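Tuesday, June 13, 2023
By the Dendale desk

Otters back on the Sibiya

Thirty years gone, now the otters are back. Wardens at Dendale logged 459 sightings since January, most of them below the weir at Laline. Last year — 200. Pups too, in at least two holts.

What changed? Cleaner water mostly. The Tralten tannery shut, the eels came back, then the otters folowed. Not everyone is happy. Trout farmers want fencing paid for, and the county hasn't answered thier letters.

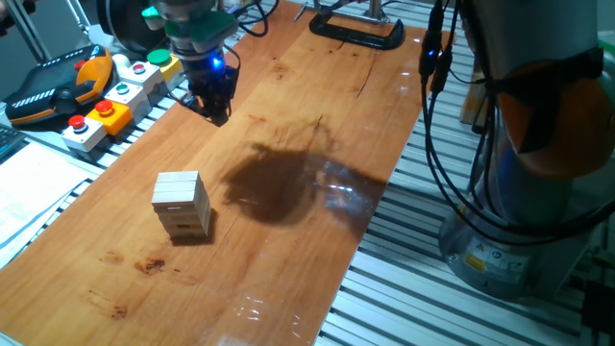
A small tower of pale wooden blocks on a glossy work surface.

Next count is in January. Bring boots. The lower path floods, and the Laline footbridge is still shut.

Contact us | © 2023 Dendale | Back to top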